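4. Results: how families describe their dealings with the education office

4.1 Registration and the first visit

The study covered 24 households in two districts, Bondemville and Fatcombe, all of which had taken at least one child out of school on grounds of religious belief. In both districts a parent who wishes to teach at home must register with the local education office. The form is the same in each, but it is handled differently. In Bondemville it is treated as a notice: the parent sends it in and carries on. In Fatcombe officers treat it as a request, and parents there spoke of waiting for permission, although the rules as written do not provide for permission to be given or refused.

This difference shaped most of what followed. Parents in Bondemville tended to describe the first visit as a formality. Several could not remember what had been asked. Parents in Fatcombe remembered the visit in detail, down to which room it was held in and whether the officer had accepted a cup of tea. One mother had kept the letter arranging it in a plastic sleeve with her children's birth certificates.

The reasons given for leaving school were less uniform than we had expected from earlier work. Daily worship came up often, as did the content of health lessons. Some parents named a single event, such as a child being marked absent on a holy day after a note had been sent in. Others said that they had never meant their children to attend school at all and had enrolled them only because a grandparent pressed for it. Few parents gave faith as the only reason. Travel, bullying, and the cost of uniform and dinners were usually somewhere in the account, and we have not tried to rank them.

4.2 What officers asked to see

The guidance used in both districts says that a home education must be "suitable", and leaves the word undefined. Officers filled the gap in their own ways. In Bondemville they mostly asked for a short written account of the week. In Fatcombe they asked for samples of work, a timetable and, in 2 cases, a list of the religious texts in use. Both of the families asked for such a list declined to give one. Neither heard anything further about it, but both said they had expected a penalty and had spoken to a solicitor.

Practical work was the hardest to put in front of an officer. Many of the households gave a good part of the week to cooking, growing food, mending clothes and looking after younger children, and regarded this as part of a religious upbringing. Officers had no box for it. Where it was recorded, it was usually placed under "other" and given a single line, even when it took up more hours than reading. Parents who had noticed this began to rename the activities before the next visit, so that a morning spent baking for a church lunch became measuring and fractions.

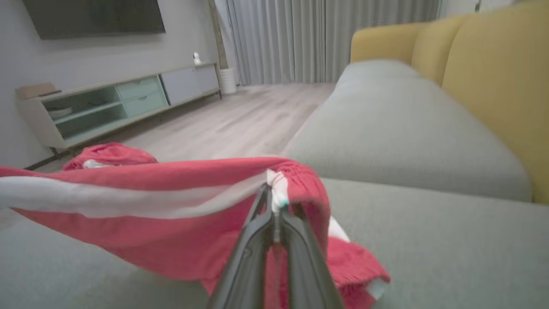 Figure 3. Red-and-white fabric held at a gathered edge between two gripper fingers.

One parent in Fatcombe told us that she had stopped mentioning practical work altogether. She said the officer was polite about it but wrote nothing down, and that by the second year she had learned to talk about spelling. She did not think of this as hiding anything. "They want to hear certain words," she said, "and I know the words now, so I say them and we are finished by eleven."

Her remark was close to what we heard from other families in the same district. It suggests that the records held by the Fatcombe office tell us more about what parents have learned to report than about how children spend their time. We return to this in section 5, where the office records are compared with the diaries that families kept for us.

4.3 Fear of sanctions

None of the families had been fined, and none had been taken to court. Even so, the threat of legal action was present in most of the Fatcombe interviews. Parents passed on accounts of other families, often in other countries, where a mother or father had been jailed or placed under house arrest. These accounts circulated mainly through church groups and the Clokton newsletter, a printed sheet shared among home-educating families in the region. We were able to read 59 back issues. Foreign cases received more space than local ones, and the local items were mostly practical: exam centres, second-hand books, swimming sessions.

Officers were aware of the newsletter and disliked it. In their view it made parents wary before anyone had met them. It may do so, but Bondemville families read the same newsletter and were not noticeably wary. The more likely source is the office's own letters. The standard first letter in Fatcombe mentions prosecution in its second paragraph. The Bondemville letter does not mention it at all.

4.4 The Ventura scheme

Towards the end of the fieldwork, in April, the Fatcombe office began a trial called Ventura, under which a family could choose to meet an officer at a library or place of worship instead of at home. A grant of 100 pounds a year for books was offered to those who joined. Take-up among our households was low. Parents liked the choice of meeting place but were suspicious of the money, and several asked what would be wanted in return. One father had filled in the form and then left it in a drawer – he said he would send it if his neighbours did.

The trial was too new for us to judge its effects, and the interviews about it were short. We include them because they bear on the question of trust, and because the families who did join were those who already had the easiest relations with the office.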